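Accueil L'école Nos cours Tarifs Infos pratiques Contact

Qui sommes-nous ?

Bienvenue chez Millet ! Si vous êtes arrivés jusqu'à cette page, c'est sans doute que vous avez envie d'apprendre une langue, ou de reprendre celle que vous aviez laissée sur les bancs du lycée, et nous sommes ravis de faire votre connaissance.

L'école est née autour d'une table de cuisine. Caoimhe Ó Briain, arrivée d'Irlande pour un été et jamais repartie, donnait alors des cours d'anglais à deux voisines qui préparaient un voyage à Galway. Les voisines ont parlé à leurs sœurs, les sœurs à leurs collègues, et la cuisine est vite devenue trop petite (le chat, lui, n'a jamais très bien supporté le prétérit). Quentin Roussel, professeur d'italien, l'a rejointe peu après, et ils ont signé ensemble le bail de nos premiers locaux, au fond d'une cour pavée où l'on entend encore les cloches de midi.

Aujourd'hui, nous proposons des cours d'anglais, d'italien, d'espagnol et de français langue étrangère, pour adultes et adolescents. Nous accueillons environ 329 élèves par an, du grand débutant qui n'ose pas commander un café jusqu'à la traductrice à la retraite qui vient surtout pour le plaisir de la conversation – et pour les biscuits de la pause, nous le savons bien.

Notre façon de travailler

Nous aimons les petits groupes et les cours où l'on parle beaucoup. La grammaire a sa place, bien sûr, et Quentin vous dira qu'un subjonctif bien placé fait sa journée, mais elle arrive quand on en a besoin, au détour d'une histoire ou d'une recette de famille. Avant toute inscription, nous prenons 30 minutes pour discuter avec vous, sans test écrit, afin de trouver le groupe où vous serez à l'aise. Et si le niveau ne convient pas, on change, tout simplement.

En classe, le matériel reste volontairement simple : des livres, des cartes, du papier.
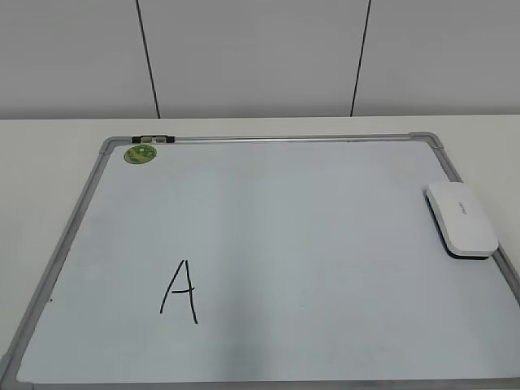 Un tableau blanc magnétique, posé à plat sur la table.

Chaque année en juin, nous fêtons la fin des cours dans la cour, avec des chansons, des lectures dans toutes les langues de la maison et un buffet où chacun apporte un plat. Les familles sont les bienvenues, les anciens élèves aussi, et certains reviennent de loin !

Passez nous voir quand vous voulez, la porte est ouverte l'après-midi et il y a toujours du thé. Caoimhe le fait très fort, n'hésitez pas à demander du lait.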